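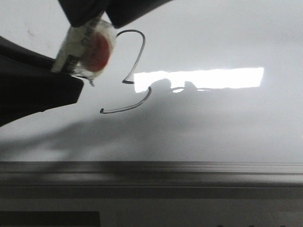 A marker pen up at the whiteboard

What is an expansion? And how do games get made bigger?

Say you've finished a game. Every quest, every boss, even the silly fishing bit. Now what? Sometimes the people who made it make MORE of it. New lands, new monsters, new music. That's an expansion. It gets added on to the game you've already got.

But where does all that new stuff come from? Quick tour.

First, ideas. Loads of them. Take Flustard, an online game about islands that float. When the team wanted a new island they began with 300 ideas. Kept six. One was a volcano full of bees. (It's in the game. Bring a hat.)

Then maps. Small rough ones first, with arrows for where players might walk. Ivan Hordiienko draws the maps for Flustard and he says his first ones look like spilt spaghetti. Fine! Rough is quick, and quick is easy to change.

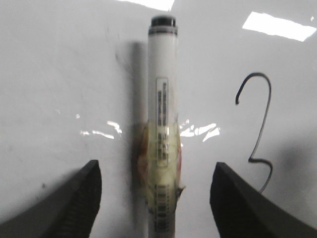 Marker pen with a label and a barcode

Next, building. Artists make the trees and rocks and houses. Coders write the rules -- how high you jump, how hard a bee stings. Writers do the talking bits. The new island, Drarkby, has 280 characters who speak, and every one needs somthing to say. Even the goat.

Then testing. Players try the new part before everbody else gets it and hunt for bugs. A bug is a mistake in the game. Lợi Đặng found a good one: sit on a certain bench and you fell through the floor into the sea. Fixed now. The testers sent in 760 bug reports in one month!

Last bit, launch day. All those players turn up at once, and the game runs on big computers called servers. Too many people, and you wait in a queue. When Drarkby opened at 6 in the evening the queue hit almost 2,000. Long wait. Time for tea.

Words to know
Expansion -- a big new part added to a game
Bug -- a mistake in the game
Server -- a computer lots of players connect to
Quest -- a job your character is given

Try it! Draw an island of your own. Where do players land? Where's the treasure? Who lives there, and are they grumpy?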